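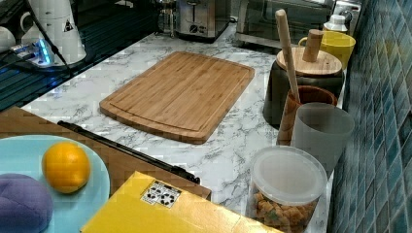
Cutting board on the counter, with the wooden cup and the lidded canister.

Gillum Countertop Objects, README

Gillum is a small collection of kitchen counter pictures with notes on the objects in them. We made it for people who need plain pictures of ordinary kitchen things, for example for labeling practice or for teaching words. The objects stay where a cook could leave them, and we do not clean the counter before.

Contents

The collection has 2000 pictures in 7 folders, one folder for each counter. Of these, 555 pictures show a cutting board. Each folder has one text file with the object names, one name on each line. The names are in English, in lower case, singular.

The board

On this counter the main object is a rectangular bamboo cutting board with rounded corners. It lies at an angle to the counter, so please do not expect the edges to be parallel. A juice groove goes around the board near the edge. In the notes the groove is a part of the board and has no name of its own.

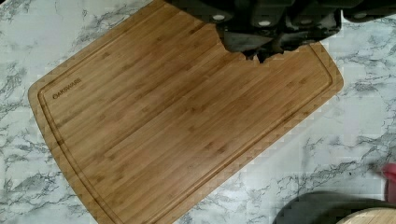 Bamboo board from near, with the word OAKSWARE at one end.

If a word can be read on an object, we write it in the field "text" exactly as it is printed. If only a part can be read, we write this part and put a question mark after it. The field "material" is filled only when two people agreed. For the board this was easy, the strips and the darker nodes of bamboo are well visible. For the counter we write "white, marble pattern" and we say nothing about what is under the surface.

Containers are named by their form: cup, canister, box. The content goes in a second field. When we could not decide between two foods, both are written, with a slash between them.
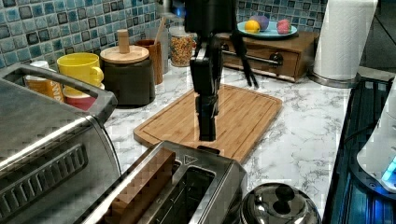

NOTES ON APPLIANCES

The toaster and the toaster oven are two different names, please do not join them. A toaster has slots on the top. A thing that sits in a slot gets its own line, also when it is not clear what it is; then we use "item, brown" or a similar name. Shiny lids are difficult, as they show other things in the reflection. We do not label reflections.

The wall tiles are one object, "backsplash". The colors are listed in the order teal, blue, gray, slate.

Known problems

In 6 text files "canister" is still written as "jar". This will be corrected in the September version.

Contact: Vinzenz Aigner (pictures), Roswitha Baumgartner (object names), Ollholm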